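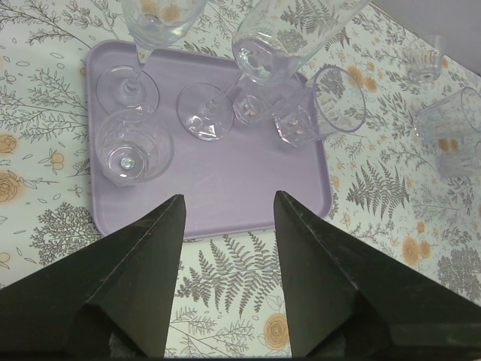

Stinness asked why the water main work on the Saliba side had slipped to May. The contractor, Drandico, reported a late pipe delivery – 500 feet is still outstanding.

1. Valve replacement
14 valves inspected, 4 to be replaced. Cost per valve to be confirmed in writing.

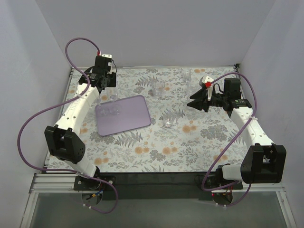 2. Meter readings
Almost 2,000 meters read. Estimated bills to be corrected in the next cycle. 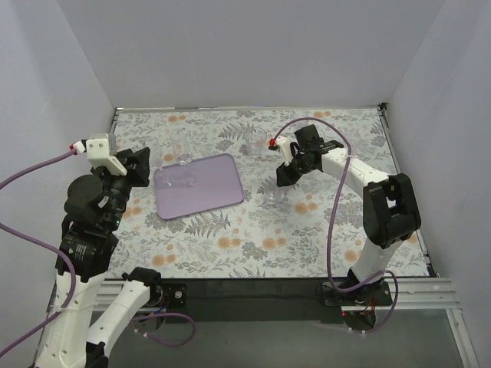
Ziltadov objected that the correction should carry no late fee. Agreed.

Meeting closed at 8:40 p.m.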